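Kitchen Notes from the Second Floor

December again, and the building's hot water has gone back to its winter habits. Those of you on the Giraldo side will have noticed that the tap now takes its time, coughs, and then makes up for it all at once. This month's item is therefore on washing up, a subject I have been putting off in the same spirit as the washing up.
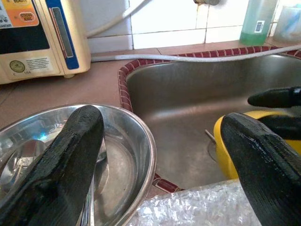
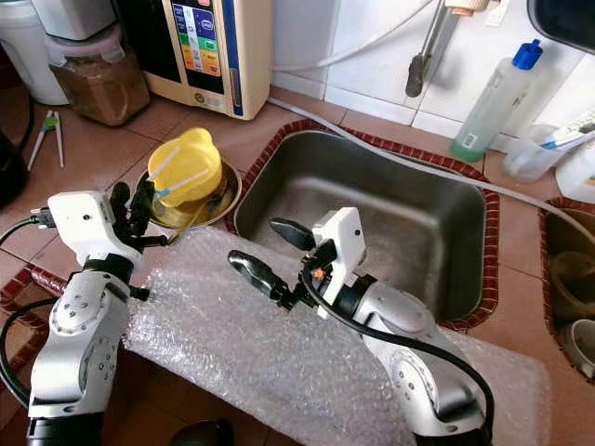 I grew up in a house where dishes were done under a running tap, with the drain open and the radio on, and I held to this method for most of my adult life. My downstairs neighbor, Normand Tremblay, does his in a bowl. He had me in for coffee last winter and I watched him clean up after a dinner for six with less water than I use to rinse a colander. A big stainless steel bowl like the one in the first picture is all the equipment he believes in. He sets it down, puts in a little hot water and a very little soap, and starts with the glasses. I told him it looked like camping. He said that camping was cheaper than my water bill, and he had me there, as our bills come in the same envelope.

So I tried it. The order matters more than I expected. Glasses go first, then cutlery, then plates, and anything that has had cheese melted on it waits its turn at the back and thinks about what it has done. Change the water when you can no longer see the forks. I skipped that step the first week and spent some time feeling around for a paring knife, and I don't recommend it as a way to find one.

Soap is where most of us go wrong. I was using enough to wash a dog. A teaspoon will do a bowlful, and if the foam is coming over the rim you'll be rinsing until bedtime. Réjean Carrier on the fourth floor swears by Hilura, the green one, and will tell you so on the stairs. I've used Dralell for years for the simple reason that it was under the sink when I moved in, and when that bottle ran out I bought another out of loyalty. Both get plates clean. Réjean and I have agreed not to discuss it in the elevator.

Rinsing is the sticking point for anyone raised on the running tap. You can keep a second bowl of clean water for dipping, or you can stack everything soapy and rinse the lot in one go. I do the second. It took me 17 minutes to do a full Sunday's worth that way, and I'd have said it took an hour before, though I admit a good part of that hour was standing there looking out the window.

Then there is drying. My mother held that a dish towel only moves the dirt to a new address, and she let everything drip on a rack. My father held that a rack is a place where dishes go to be ignored until the next meal. They were married a long time. I'm with my mother on plates and with my father on knives and cast iron, and the wine glasses I dry by hand when company is coming and otherwise leave to spot as they please.

A few requests while I have your attention. Please don't pour bacon fat down the drain. The plumber from Brullulska was here for the stack between the second and third floors, and what he pulled out of it I will leave to your imagination, except to say that it held its shape. His bill came to $903 and it was divided among all of us, including the vegetarians, who have been very gracious about it. An old can in the freezer will hold a month of fat and can go out with the trash.

Coffee grounds are the other offender. I know somebody's grandmother said they scour the pipes. They sit in the bend and make friends with the fat. Scrape them into the compost pail, which lives by the back door and now has a lid that closes.

If your hot water is slow first thing, give it until 7:15 or so before you call anyone. The boiler wakes up around 15 minutes after the first shower in the building, and the first shower is usually Normand's. The cold you run off while you're waiting can go in a pitcher for the plants. My fern has had more attention this month than in the whole of the summer and is looking smug about it.

Réjean has also asked me to say that the blue casserole dish left on the landing after the potluck is not his, has never been his, and has now been outside his door long enough that people are starting to leave things in it. If it's yours, please come and get it. It's clean. I did it in the bowl.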